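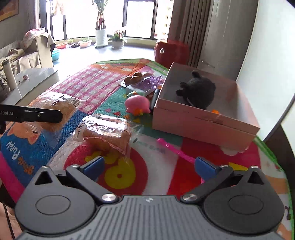 Sunday, half past four, and the bread is on the play mat again. I keep meaning to clear a proper spot for unpacking the shopping and I keep not doing it. So the bags get dumped on the floor, on top of the toys, and then I have to work out what's food and what isn't.

Two packs of brown bread. Yes, two. The Zorkbridge shop had them marked down and I panicked. One's for the freezer, if I can shut the drawer, which last time I couldn't. Will slice it first this time. I froze one whole in May and had to go at it with the big knife, never again.

Anyway the mat. Someone asked in the comments where it's from and I honestly can't remember, it came in a bundle from the Lemport table sale with a bag of bits. 18 for the lot. It's the patchworky quilted sort, checks and a green bit and a puppy on the blue part, every colour going. Goes with nothing in the house. I had plans for a nice plain one from Dellel, put it in the basket and everything, then saw the delivery charge and shut the laptop. The loud one hides crumbs better anyway.

Does it wash? Mine does, cool wash, slow spin. I had it on 900 once and it came out all lumpy at one end. Dry it flat if you've the floor for it. I haven't, so it goes over the banister and drips on the shoes.

Toy sorting is going badly. Plan was one box for small things, one for soft things, and anything left over to the charity shop. So far the small things are in with the soft things and the pink box is still out on the mat. Will get to it tonight. Or not.

Oh and the bread pudding, before I forget, becuase I said I'd put it up. It's the one from the Vigfúsdóttir book, more or less. Stale brown bread torn up, soaked in milk till its soggy, squeeze it out, 200 g of dried fruit, spice, an egg, sugar till it tastes right. Bake till the top goes dark and a bit chewy. Mine took ages, but my oven is rubbish.

Right, freezer drawer. Peas will have to come out.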